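Torquil Guthrie puts the kettle on before I've even got my coat off. He's run the village shop in Olbridge for years, and he wants to talk about apples (he always wants to talk about apples!).

"People think it's pick, box, done," he says. "You should see my back in October." 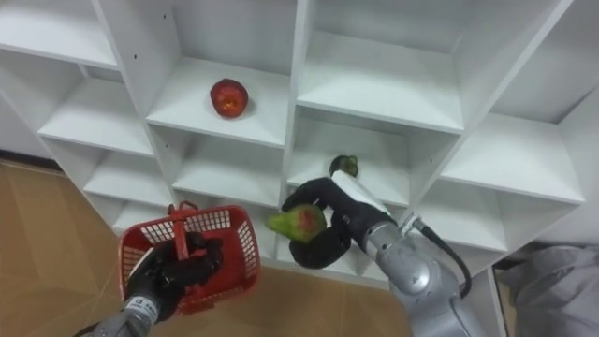 Red fruit on a white shelf.

The orchard behind the shop was planted in 1881, and he looks after 54 trees, nearly all of them older than he is. His favourite is the Boswood, a sharp little cooker I'd never heard of.

"My gran swore by it for chutney. You can't buy it in town, I've looked."

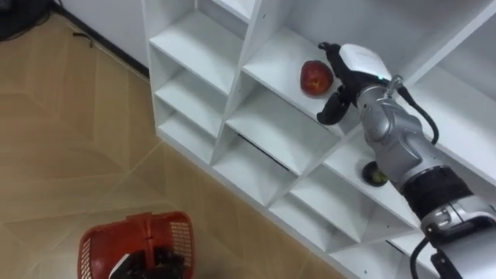
One apple on the shelf, a red basket below.

I ask about the bad year and he pulls a face. A late frost took the blossom and he sold 4 boxes all season. Last year he filled 300, so you can see why he's cheerful now. 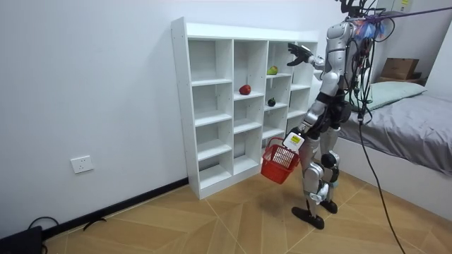

He's also started pressing juice on a Saturday, with a second-hand press he bought from a chap in Flondel and swears at constantly. "It leaks. I've got very wet shoes and very good juice."

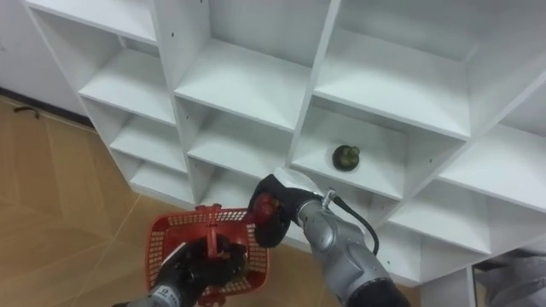 I had two glasses, and he's right about the juice. He'll be thinning the fruit in June if you fancy lending a hand, and he does pay in chutney.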